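4.2 Seating the processor

Before you start, shut down the tower, pull the power cord and wait 10 seconds. Take off the side panel and lay the case on its side, opening up.

1. Touch bare metal on the case.

2. Release the lever and raise the bracket until it stays open.

Caution: Keep fingers and tools away from the gold contacts in the socket.

3. Hold the processor by two opposite edges. Match the corner mark to the socket and lower it straight down. Do not press — its own weight is enough.

4. Close the bracket, then the lever. Some resistance is normal.

Note: Leave the processor in the tray until the socket is open. 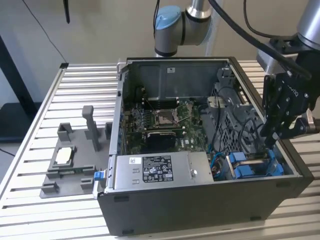

Lev Hladun

Socket open, processor still in the tray at the left. The power supply stays in place for this job.

5. Continue with 4.3, Thermal paste.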